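Arm stops short of the drawer and reports the pull as complete – sensor or calibration?
Community Help > Small Arms and Grippers > Faults
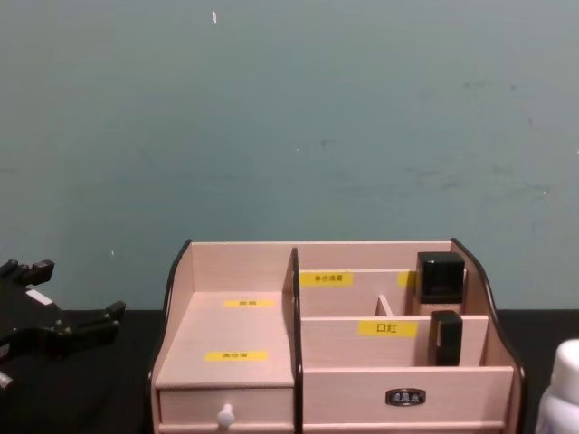
prieto_bench
Before you chase calibration, did you check whether the force limit is tripping? I've seen plenty of "complete" messages that only meant the controller gave up politely.

flolevton_42b
Fair, so let me give the whole thing. Desktop arm with a Bornix controller, doing a put-away task with a small organizer. It should take the round knob on the left drawer, pull, let go, back off. Out of 43 runs it logged 43 successes. I sat and watched the last 17 and the drawer stayed shut in 2 of them. The fingers closed in front of the knob, the arm moved back through the air, and the log said done.

Bornix support told me to redo the hand-eye calibration. I did, in March and again since, and I don't buy it. If the calibration were off I'd expect it to miss the same way every time. Is there a setting I'm missing, or does this thing just not know if it's holding anything?

previrau_tech
The second one. On the default profile, "complete" means the joints reached their targets. Grip isn't part of it. Look at the finger gap after the close command. If the fingers got all the way to zero there's no knob between them, and the run should be marked failed right there.

Set a minimum gap a little under the width of the knob and have it abort if the reading goes below that. Then check again at the end of the pull, as it can slip off halfway. A round knob on a shallow drawer is a hard grab and I'd expect some misses whatever you do.

I would also throw out the 43. You watched 17 of them and have no idea about the rest.

gluegun_dad
Had the same problem, recalibrated, went away. Just recalibrate.

flolevton_42b
Done twice, see above.

oldrelay
I don't agree that calibration is ruled out. Small drift plus a depth reading that jumps on a white knob would give you a miss now and then. Put a bit of matte tape on the knob and run it again. Costs you nothing.

What bothers me more is the other direction. If it doesn't know when it has missed, it doesn't know when it has hooked something else either. You have tall bottles near the path and thin wood panels. I had one catch a side panel and drag the whole unit toward the edge, reporting success all the way. Clamp the organizer down only after you've set a force limit, or the panel is what gives. And keep your hands out while it's powered, even when it says it's finished – that message is the part you can't trust.

flolevton_42b
Gap check is in. The log from before was 400 lines and the finger reading wasn't in any of them, so I had to turn that on separately. First miss got caught on the second run. Tape goes on tonight. Leaving this open until I've watched a full set.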